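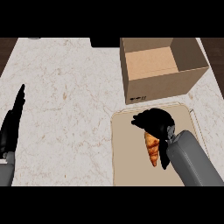 Report on a Visit to the Barbu Bakery, Fombridge

The Warnent Institute for Food Trades arranged a one-day visit to the Barbu bakery in Fombridge on Tuesday, January 16, 2018. The visit formed part of the winter term of the certificate in bakery management. Sixteen places had been offered in November and all were taken up. The present report records what was shown to the group and the points raised in discussion, for the benefit of students who will make the same visit next year.

Arrival and Reception

The group left Warnent by coach at 7 in the morning and reached Fombridge shortly before the end of the early shift. The bakery stands on the Trosedow road, on the site of a former dairy, and parts of the older building remain in use as offices and a flour store. Visitors signed in at the gatehouse, removed watches and jewelry, and were issued coats, hair covers and overshoes. The plant manager gave a short introduction in the staff dining room and explained the order of the day.

Barbu produces laminated doughs and a smaller range of plain breads. It supplies hotels, hospital kitchens and independent shops in the district. Pastry accounts for the larger share of sales and for nearly all of the recent investment in the site.

Flour Store and Mixing

The tour began in the flour store. Each delivery is tested on arrival for moisture and protein, and a sample is held until the last product made from it has passed its sell-by date. The manager remarked that the winter deliveries had been stronger than those of the previous season and that the mixing times had been shortened to suit. Several students asked whether the recipes were adjusted at the same time. The bakery prefers to change the water and the mixing time first, and leaves the remaining ingredients alone unless a trial batch gives cause for concern.

Dough for croissants is mixed briefly and kept cool. The mixing room is small for the volume it handles, and the group had to enter in two parties. Noise levels were high, and the explanations were difficult to follow from the back. It is recommended that next year's group receive the mixing notes in writing before the visit.

Lamination

The lamination room was the part of the visit that most students had hoped to see. Butter is brought to temperature overnight in an adjoining cold room. It must bend without cracking and must not be so soft that it spreads into the dough. The operators test it by hand at the start of every shift, and the supervisor was firm that no instrument on the site gives a better answer.

The dough is folded three times, with a rest between folds. Students were shown a sheet that had been rested for too short a time. It had pulled back unevenly at the corners, and the layers of butter could be seen to have broken when the sheet was cut across. A properly rested sheet was cut beside it for comparison. The difference was clear even to those in the group who had not previously worked with laminated dough.

Trimmings are weighed and returned to the next mix in a fixed proportion. The exact proportion was not disclosed. One student asked about the effect on flavor, and the supervisor replied that a modest quantity of older dough improves it.

Proofing and Baking

Shaped croissants pass to the proofing room on racks. The temperature there is held well below the melting point of butter, and the doors are fitted with alarms. The bakery lost a full night's production in a previous year when a door was left open during a heating fault, and the alarms date from that event.

Baking takes place in rack ovens, with steam at the beginning. A standard batch is 1,000 pieces. The group watched one batch loaded and another taken out. Pieces for hotel customers are baked slightly darker than those for the hospital kitchens, at the customers' own request - a point that led to some discussion on the coach home as to which was correct. Product 701, a small butter croissant for breakfast trays, was sampled warm and was well received.

Quality Control

Samples from each batch are cut lengthwise and judged for the openness of the crumb, the evenness of the layers and the color of the base. Records are kept on paper and copied into the office system at the end of the shift. The quality office also keeps a shelf of returned goods, with the customer's complaint attached to each. Crushed corners and pale bases were the most frequent causes. Students found this shelf among the most instructive things on the site, and the staff were open in discussing it.

Packing and Dispatch

Time was short by the time the group reached dispatch. Croissants are cooled fully before they are packed, as any remaining warmth softens the crust. Orders are arranged by delivery round, with the Trosedow round leaving first on account of the distance. The group was not able to see the vans loaded, and this should be requested specifically if the visit is repeated.

Discussion and Recommendations

Lunch was provided by the bakery and was followed by an hour of questions. These dealt chiefly with shift patterns, apprenticeship and the price of butter. The management explained that new operators spend their first months in mixing and are moved to lamination only when a place falls vacant. Two apprenticeships are expected to be advertised before the summer, and details will be posted on the Institute's notice board when received.

Students making the visit in future are advised to wear warm clothing beneath the protective coat, as the cold room and the lamination room are both kept at low temperatures. Flat, closed shoes are required, and the bakery will refuse entry to anyone without them. Photography is not permitted in the mixing and lamination rooms.

The Institute thanks the management and staff of the Barbu bakery for their hospitality. Written assignments arising from the visit should be handed in at the Warnent office by the end of the month.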